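Diary: Workbench and Hobby Room
Posted by Eustaquio Cisneros, February, 9:40 in the evening

What a day! I'm writing this with a mug of cocoa balanced on the arm of the chair and my feet up, and I still can't stop thinking about pegs. Small blue pegs, of all things. If you'd told me a year ago that I'd spend a whole evening happily thinking about pegs and holes I would have laughed, and now look at me.

It started this morning when I finally cleared the back half of the hobby room. The old Skidholm shelf is gone (my neighbor took it, bless her, and carried one end herself) and I can walk all the way to the window without turning sideways. I found my good calipers behind it! They'd been missing since the fall. I also found a tin of brass screws, the instructions for a lamp I no longer own, and a birthday card I never mailed. Sorry, Clondia. It's going in the mail tomorrow with an apology on the back.

After lunch I sat down with the notebook and got properly into boards. I love a good task board. I love that somebody sat and decided where every hole and slot would go, and drew a neat outline so each little job has its own patch. You can look at one for ten minutes and keep finding decisions in it. Why is this panel bigger than that one? Why put the pegs up in the corner? I have 116 pages of sketches now and most of them are rectangles inside rectangles, and I'm not a bit embarrassed.

My own first one, the pine one, was a disaster in the nicest way. I drilled the holes by eye and every peg leaned a different direction, like people waiting for a bus. Version 2 is going to be white, flat and tidy, with the outlines put on before I drill anything. I priced the sheet at Vlachopoulos and they'll cut it to size while I wait, which saves me a fight with the handsaw.
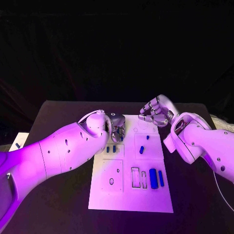

The pegs are the part I'm most excited about. I want them short and blue, standing side by side with a bit of space next to them, so your eye goes straight there. I tried a row of plain dowels this afternoon and they looked like nothing at all. Then I painted a couple and suddenly the whole thing woke up — I actually clapped. Pinching one between thumb and finger and easing it down into its place is such a small pleasure, and I must have done it until my tea went cold.

Still to sort out: whether the slots should be routed or cut with the little saw, and whether I can get away with one coat of white. I suspect two. I also need sandpaper, a fresh pencil, and those tiny clamps from Brusimar if they've come back in.

Cocoa's finished. Bed soon, right after I sketch the corner panel one more time.

Filed under: Workbench, Small Joys, Things in Progress

© Eustaquio Cisneros | Write to me | Back to top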